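Slide 1, title only. Wait for the people at the back to find chairs.

Good evening, and thank you all so much for coming out on a Tuesday. I'm going to talk about looking after old wooden floors, which I've been doing for 22 years now, and I still get excited about it (my family would say too excited!).

Slide 2. The hall floor at Druda, before we started. Pause here, people like this one. It had around 90 years of wax on it, layer over layer, and everybody wanted to sand it. Please don't rush to sand! Tell the Bevar story if there's time, otherwise skip ahead.

Slide 3. Everyday cleaning. Sweep first, always, and go with the boards. Then a damp mop, wrung out well, and I do mean well. Try the handle at your own height before you buy, your back will thank you. 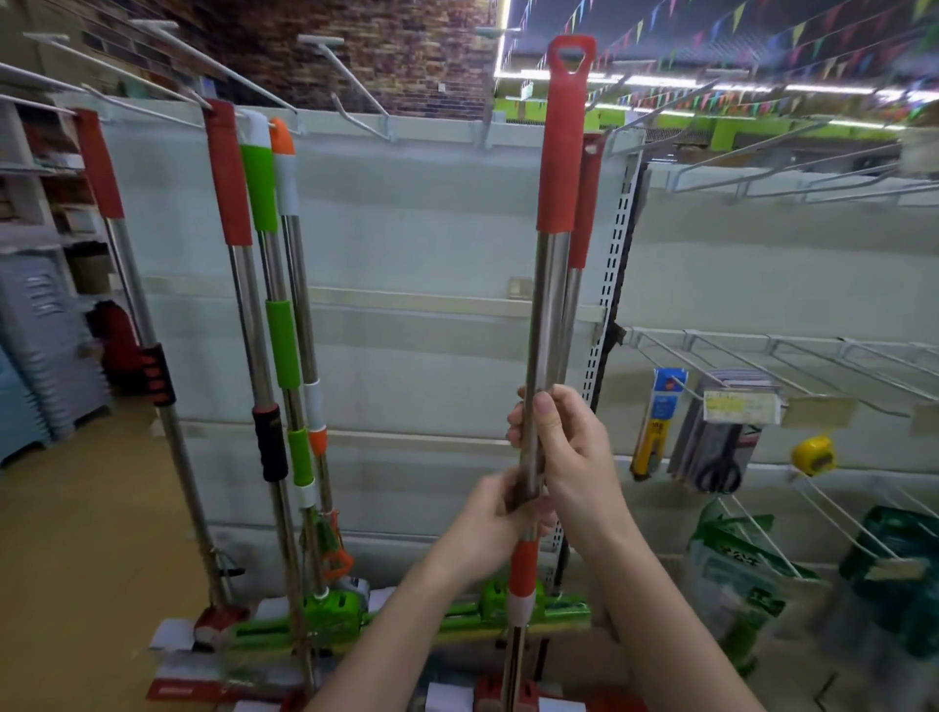

Mops with steel handles, in the store.
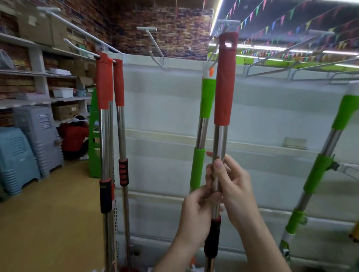
Slide 4. Water. A puddle by the back door does more harm over a winter than all the dancing you can think of, so put down a mat and lift it up now and then to let the boards breathe.

Slide 5. Wax or oil? Ask for a show of hands. I lean toward oil for kitchens and wax for bedrooms, but the folks at Wendo do it the other way around and their floors are lovely.

Pass the sample boards along the rows, then take questions until 8:30.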